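Zindville Makers Forum > Arms and Manipulators > Software

Thread: Is anyone getting real use out of Tevent's auto-calibration?

torquewrench_al
I updated Tevent in April and the old manual homing screen is gone. Now it wants to "learn" the joint offsets by wiggling every servo for two minutes. I ran it three times in a row on the same arm without touching anything and got three different sets of offsets. On the shoulder joint they were 14 encoder ticks apart between the first run and the last. How is this better than me holding the arm at a mark and pressing a key?

pelicanbrief
14 ticks is nothing on these servos. You have more slop than that in the gears.

torquewrench_al
Slop is slop. I don't want the software adding its own on top and then telling me "calibration excellent" in green letters.

mpirihi
I read through the source last night. The score behind the green letters is only the residual of the fit. It tells you the model agrees with the data it was just fed. There is no check against anything outside the arm. You could have the base twisted and it would still come up excellent.
Maxine Pirihi

pelicanbrief
Sure, but that's true of any self-calibration. For an external check you need a camera or a jig. Al could print a jig.

Hinds_and_sons
I'll stick up for it a little. I have two arms and doing them by hand used to eat my whole lunch. With the new one I start it and walk off. Replay from one arm to the other is closer than it ever was with my eyeball method. I haven't measured it, so take that for what it's worth.

torquewrench_al
"I haven't measured it" is how this feature got merged.

Hinds_and_sons
Fair.

greasetrap
The thing that bothers me is the planner. Wotcombe (the planning add-on, for anyone new) reads those offsets at startup and caches them. If you recalibrate with Wotcombe running, it keeps planning with the old numbers while the controller runs the new ones. I lost an evening to that. The arm kept coming in low and I blamed the grasp model, then the camera, then my own code. A restart fixed it.

pelicanbrief
That's in the release notes.

greasetrap
It's in the release notes under "known behaviors," below a paragraph on the new icon set.

mpirihi
I logged 3,000 position readings with the arm parked and torque on, then did it again after a recalibration. The noise while parked is tiny. The jump between calibrations is a lot bigger than the noise. So pelicanbrief, I don't buy that it all disappears in the gear slop. The fit starts from whatever pose the arm happens to be in, and the answer depends on it. Park it in the same pose each time and the spread gets much smaller.

torquewrench_al
So the fix for automatic calibration is to put the arm in a known position by hand first. Which I was already doing.

pelicanbrief
You only have to get it close, though. Before, you had to get it exact. I still call that an improvement.
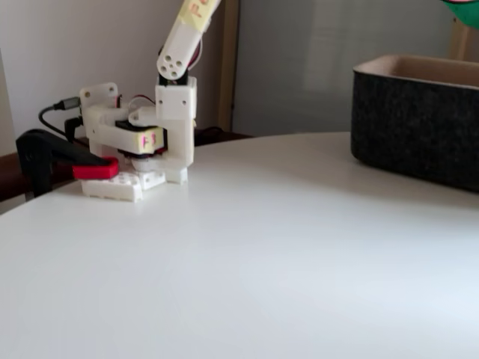

newt_in_the_shop
Do I have to recalibrate every time I unclamp the arm and move it to another table?

mpirihi
Moving the base doesn't change the joint offsets, so you can keep the old file. What changes is where the base sits relative to your camera and your objects, and that's a separate transform. Redo that one. Redo the joints only if you pull a horn off or swap a servo.

newt_in_the_shop
Thanks. The docs make it sound like one big button for both.

mpirihi
It is one big button for both. Look at line 1,481 of the calibration module, there's a skip_joints flag that never made it into the interface. Set it true in your config file.

greasetrap
Does Wotcombe pick up the new base transform without a restart or is that cached too?

mpirihi
Cached too, as far as I can tell from reading it. I'd restart.

Hinds_and_sons
Tried skip_joints just now and it works here, except the progress bar sits at 100 percent from the moment you start. Don't unplug it, wait for the prompt to come back.

torquewrench_al
Going back to the previous release until there's an external check. If somebody wants my three offset files for a bug report, message me and I'll send them over.

pelicanbrief
Send them to me. I still think it's gears, but I'll plot them.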